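Randthorpe Parish Bell-Ringing Notes: a data card

Version 2, released 8 January 2020

What's in the box

The Randthorpe set is a typed-up, tidied and searchable copy of the ringing notebooks kept in the tower at Randthorpe. Each record is one ringing session: which bells were rung, by whom, what was attempted, how far the band got, and whatever the person holding the pencil felt like adding. There are 2,026 sessions in this release, and I have loved typing nearly every one of them.

If you have never looked inside a ringing notebook, you are in for a treat. Peal boards and published reports tell you what went right. The notebooks tell you about the practice nights, the broken stays, the evening the tenor rope came down on somebody's hat, the learner who finally got through plain hunt on the treble after a whole winter of trying (there are three exclamation marks after that one, and I kept all three).

The files

sessions.csv has one row per session. This is the one most people will want.
ringers.csv has one row per person, with the spellings of their name found in the books.
remarks.txt holds the free-text remarks, keyed by session number.
methods.csv matches the names written in the books to the names in common use now.

Everything is UTF-8, comma separated, with a header row. Empty means the book says nothing. A question mark means the book says something and I can't read it. 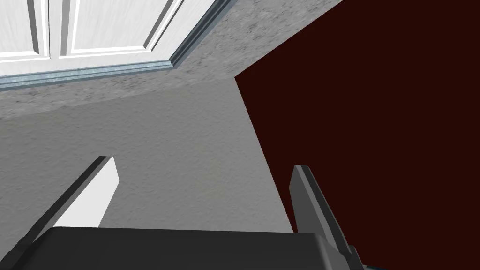
Fields in sessions.csv

session_id: a running number, in notebook order. It is not always date order, as the keeper of the second book liked to go back and fill gaps.
date: as written, then a cleaned version in date_clean. Where only a month is given, date_clean stops at the month.
kind: practice, service, wedding, funeral, outing, quarter, peal, other.
bells: how many were rung. Randthorpe has six, so anything higher is an outing.
method: as written. "Bob Doubles", "Plain Bob 5" and "the usual" are all in there. Please go through methods.csv before you count anything!
conductor: an id from ringers.csv, or empty.
result: completed, fired out, stood, not said.
remark: yes or no. If yes, look in remarks.txt.

A word about "fired out". In the books it covers everything from a small muddle to a complete collapse, and the keepers used it cheerfully for both. I thought about splitting it and decided against, because I would only have been guessing.

How it was made

I worked from the notebooks themselves, one at a time, at the kitchen table. Every page was typed once by me and then checked against the book by Tyyne Kinnunen, who caught 542 mistakes, most of them mine and a few of them the original writer's. Where the book is wrong (a seven-bell touch in a six-bell tower, say) we left it wrong and put a note in the remark.

The earlier release used a spreadsheet that turned some dates into other dates. All of those have been fixed. If you have an old copy, please throw it away and start fresh.

The scripts are in the folder called tools. They are short and not clever. check_dates.py looks for sessions that run backward, and join_remarks.py glues the remarks back onto the sessions if you'd like it all in one big table. Both run with nothing extra installed.

Outings

My favorite part - I admit it. Each March the band went off for a day to ring at other towers, and the keeper wrote up every stop. Prorkmont turns up again and again (heavy bells, long draft, wonderful tea). Pillico appears less often, and the entry is nearly always a complaint about the ladder followed by a line saying the bells were worth it. Outing stops are separate sessions with their own numbers, and the field outing_group ties a day's stops together.

Tower names are given as the keepers wrote them. I haven't added map positions, though I would be thrilled if somebody wanted to.
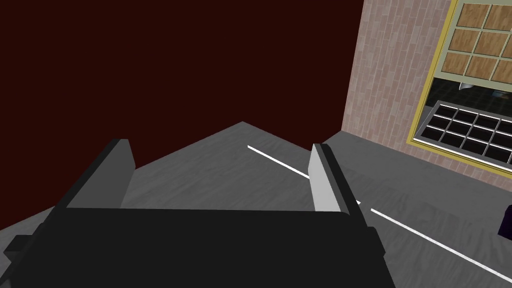 Tyyne Kinnunen thinks the outings should have had a file to themselves, and wrote on the draft: "A person looking up how often the band rang at home will count Prorkmont by accident. At least put the warning near the top. And say that the keepers swapped over in the middle of one outing, so the same tower is spelled two ways on one day."

Fair points, both. For home ringing only, filter on place = "home" before doing anything else. The swap of keepers falls in the third book, and both spellings are kept in place_as_written, with a single spelling in place.

Known problems

The fourth book got damp at some point and around 500 remarks from it are partial. The sessions themselves are fine.

Two ringers named Ahonen rang in the same years, and the books often give only the surname. If an initial is there, I used it. If not, the id is AHONEN-X, and please don't merge it with either of the others.

Learners are sometimes just "the new lad" or "our beginner". These have no id.

Service ringing is under-recorded in the first book. A thin year there probably means a keeper who didn't bother on service days, so go gently with any charts of ringing per year.

Good things to try

Follow one learner from first mention to first quarter peal. It takes ten minutes and it's a joy.
Plot methods over time and watch the band get braver.
Search remarks.txt for "rope". Then search it for "cake".

Names and privacy

Ringers from the last book were asked before their names went in. Anyone who preferred to stay out appears as WITHHELD plus a number, and the number stays the same throughout, so you can still follow a band from week to week.

Using it

Free for any use, as long as you say where it came from. Corrections are very welcome - send the session number and what you think the word is, and I'll get the book out and look.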